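Tautahi Sewing and Mending Group
Minutes of the February meeting, held on Thursday in the upstairs room at Bodeo Hall

Meeting opened at 7.15 pm. Minutes of the last meeting were agreed with one correction: the hall fee is per evening, not per hour.

1. Money
Balance in hand is £203. The bill from Jernevora for thread and wadding came to £123 and has been paid.

2. Cloths and trays
The printed cloths are to be kept with the white trays from now on. Members have been putting them back in whichever cupboard is nearest and the last session started late as a result. Agreed that each tray goes out on the left of the table with its cloth beside it.

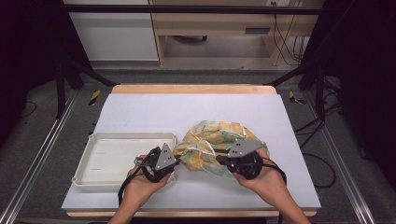
Tray and patterned cloth on the worktable.

It was asked whether the cloths should be ironed between sessions. Agreed not to, as they are bunched up again straight away. They will be washed once a month at 30 degrees. Cliduvley has offered us more remnants, mostly florals, and we will take one bag.

3. Wrapping in cloth
Discussion of using the cloths in place of paper for small parcels. Boxes are the easiest to start with. The cloth is spread first, the box set in the middle and the corners brought up last.
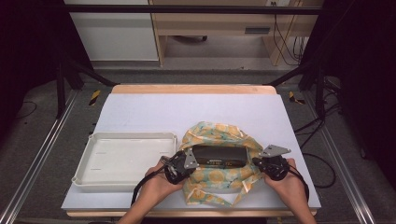

Several members felt the thinner cottons would not hold a knot over anything heavy. Two weights of fabric to be tried at the next session before we decide what to show at the spring open evening.

4. Cupboards
Top shelf for trays, second shelf for folded cloths. Labels still to be written. The key stays on the hook inside the kitchen door.

5. Any other business
The kettle needs descaling. Room 2 is booked by another group next month, so we stay upstairs.

Meeting closed at 8.40 pm.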